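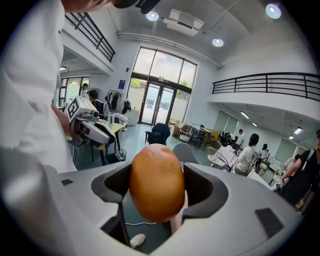
Workshop notes: handheld grippers, second pair

The second pair of handheld grippers is assembled and in use on the main floor. Mingxuan Jia and Haoran Xia finished the wiring on Wednesday, and both units now record to the same card format as the first pair, so nobody needs the old conversion script any more. It has been moved to the archive folder.

The shells are the Eria revision, printed white and gray with a shallow bowl-shaped body and the dark gray finger pads on either side of the opening. The pads are the part that changed most. Revision one used a flat pad, which held boxes well and let anything round rotate out at the first tilt. The new pads have some give in them and wrap partway around the object. Fruit is the standard test piece: an egg-shaped one, orange-brown and smooth enough to be awkward, sits upright between the pads when the grip is centered. If the fruit leans, check that both fingers are seated to the same depth before adjusting anything else.

Pads are cast in batches of 20. Sihan Yan keeps the molds and asks that they go back in the drawer clean, with the release agent wiped off. Cure time is overnight. Pads pulled early feel fine and then tear at the root, and we lost most of one batch that way in March.

Two faults came up during assembly.

The first is the thin white cable across the cavity. It has to run low and flat, under the point where the object sits. If there is slack, the cable rides up and the trigger return spring catches it. The small white clip is meant to hold it down, but the clip is a loose fit in the Eria shell and can drop out of its seat. Hooman Mousavi is redrawing the seat with a tighter lip. Until that is printed, put a dab of hot glue behind the clip and look into the cavity before each session.

The second is marker placement. The square black-and-white marker goes on the top face of the unit, flat, with no bubbles under the film. A marker with a lifted corner still tracks at close range and then drops out across the room, and the log gives no warning. Tianyou Yu has cut 70 new ones on matte stock — please use these and throw out the glossy ones.

Trigger springs are still an open question. The Song springs are light and comfortable but slow to return. The Erko springs return quickly and tire the hand after an hour. Both types are in the parts bin, labeled, and anyone who uses a unit for a full afternoon is asked to write down which spring was fitted.

Shell files, the pad mold and the wiring diagram are on the shared drive under Stunon. Print the shell at 2 perimeters or more; a single wall cracks at the screw bosses. The drive folder also has the calibration sheet, which should be printed at full size with page scaling turned off.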